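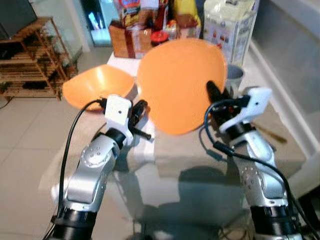
The Flellis came on a thirty-day trial, and by the second week my aunt had begun saying good morning to it. She said it the way she said it to the postie, without looking up, and then she would put the kettle on and the two of us would sit with our tea and watch it start on the dishes.

She had seen it in the Medeiros catalogue in September, between the heated slippers and a thing for getting the lids off jars, and had folded the corner of the page down. The trial cost 85 dollars, refundable, and a young man had driven it all the way out from Husutholm and spent most of an afternoon fussing over the cables. He left us a booklet of questions. How satisfied were we, out of 10, with the speed? How satisfied were we with the noise? My aunt answered these in pencil, in case she changed her mind.

She gave it a four for speed. It could take the better part of a morning over a bowl — lifting it, tipping it up as though it wanted to read the maker's name underneath, and then setting it down a hand's width from where it had been. I said I could have had the whole lot dried and away by now, and she said yes, dear, but you would have been cross about it.

I suppose that was fair. I had been cross a good deal that year. I had come to stay for a weekend when her wrist was bad and had somehow never packed my bag again, and there was always a pan soaking, and I had got into the habit of putting plates away loudly so that she would hear me doing it.

With the Flellis at work there was nothing to be loud about. We sat, and because it was slow we sat for a long time, and she told me about the summer she and my mother ran the tearoom at Fovunau, when they had only 9 good cups between them and used to wash them so fast that people got their tea in a cup still warm from the last person. I had never heard any of it. My mother had dropped a whole tray down the back steps once, and the two of them had sat there in the mess and laughed until a customer came out to see to them.

"She never told me that," I said.

"Well, you were never sitting down," said my aunt.

The form had to go back by 02/01/2021, and on the last evening she got out the rubber and went through it again under the lamp, blowing the crumbs off each page. She left the noise where it was. Then she rubbed out the four and sat for a while with the pencil against her chin, and asked me whether they would post us another form if we kept it on until winter.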